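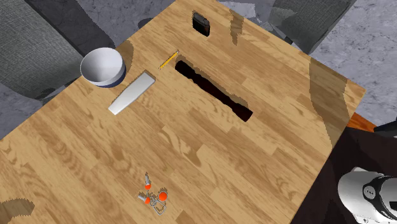 クロルモント(Clormont)技術部 遠隔教示チーム 作業ノート

5月 午後

シミュレータ上での遠隔操作教示、続き。シーンは木目の机に小物を置いたもの。白いボウル、黄色い鉛筆、リング付きの鍵束、奥に暗い色の小さい箱状のもの。課題は「鉛筆をつかんでボウルに入れる」の一本に絞った。鍵束は今回触らない物体として置いてある。

操作側はPlanelの手持ちコントローラ、記録はいつものCorreaのスクリプト。記録の目標は60本。

**午前分の見直し**

昨日までの記録を再生して確認。把持の直前で手先が止まる癖が出ている。画面で鉛筆の向きを確かめている間、コントローラを握ったまま待っているのが原因。止まっている区間をそのまま学習に渡すと、方策も同じ場所で止まる。前に引き出しの課題で一度やっているので、今回は先に直す。

対応は次の2点。

- 接近の前に向きを決めてから記録を開始する
- それでも残った静止区間は後処理で詰める。ただし把持の閉じ動作の前後は削らない

**机の穴について**

鉛筆のすぐ右、天板に細長い黒い抜けがある。縁が階段状にギザギザしていて、木目がそこで途切れている。見た目だけの問題か、衝突形状も抜けているのかはまだ切り分けていない。

鉛筆を右へ転がしたときにここへ落ちる可能性があるので、今日は左側から寄せる手順に統一した。衝突形状の確認は別途。描画用と衝突用のメッシュを重ねて表示すればすぐわかるはず。直すまでは、鉛筆の初期位置の乱数範囲をこれ以上右へ広げないこと。

**教示の手順(今日から)**

1. 初期姿勢に戻す。アームは机の端から外へ逃がしておく
2. 鉛筆の軸に対して指が直交するように手首を回す
3. 真上から下ろす。斜めに入ると芯側が浮く
4. つかんだら一度まっすぐ持ち上げ、それからボウルへ向かう
5. ボウルの縁より上で開く。縁に当てて落とした回は失敗として残す

ボウルは縁が広いので、低い位置で横移動すると引っかかりやすい。持ち上げの高さは人によって差が出るところ。そろえすぎる必要はないが、縁をこする軌道は成功扱いにしない。

鉛筆とボウルの間に白い平たい物体がある。ヘラの先にも包み紙にも見え、シーンの物体一覧と照らし合わせないと名前がわからない。注釈には当面「白い平板」と書く。経路の下に入るので、低く通ると指先が当たる。当たって動いた回は備考欄に書くこと。

**通信まわり**

コントローラからの指令に遅れを感じる時間帯があった。ログを見ると、描画の負荷が高いときに指令の受信も引きずられている。影の計算を軽くした設定で試し、操作感はよくなった。ただし机の影の出方が変わるので、画像を使う学習用の記録では元の設定に戻す。操作時は軽い設定、保存時に再描画という流れにできないか、Correa側の機能を調べる。

グリッパの開閉指令は254を全閉としている。Zernesportの実機側は向きが逆なので、変換を忘れないように。前回の移植で一度開いたまま持ち上げようとしていた。

**今日の結果**

後半の記録はおおむね使える。失敗のうち多かったのは手首の角度不足で、鉛筆が指の間で回って抜けるもの。失敗した後つかみ直して入れた回が5本あり、これは復帰動作の例として別フォルダに分けた。混ぜるかどうかは一度学習を回してから決める。

**次回**

- 天板の衝突形状を確認
- 白い平板の物体名を調べて注釈を更新
- 静止区間を詰めた版と詰めない版で学習を比較
- 鉛筆の向きを変えた初期配置を追加(右への範囲は据え置き)
- 視点を少し下げたカメラを試す。今の視点だと指先と天板の間隔が読みにくい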